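Sound on a Shoestring: notes for my ten minutes at Olteo

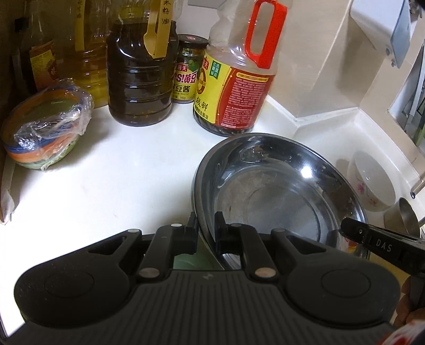 Steel bowl on a white countertop

Right, hello everyone! I'm Faustino, I record sound for short films, mostly other people's (sorry, Primo). Wait for the door to close.

Start with the Brerno story – lovely café, lovely light, and a fridge humming through every single take. We shot there for 5 days and I rescued maybe one line of dialogue.

So: go to the location early, shut your eyes, listen. Ask if you can switch things off.

Play clip one. Let it run, don't talk over it!

Money bit. My first kit cost £349, second-hand, and I still use the boom pole. Spend on the mic before the camera.

Clip two if there's time, then questions.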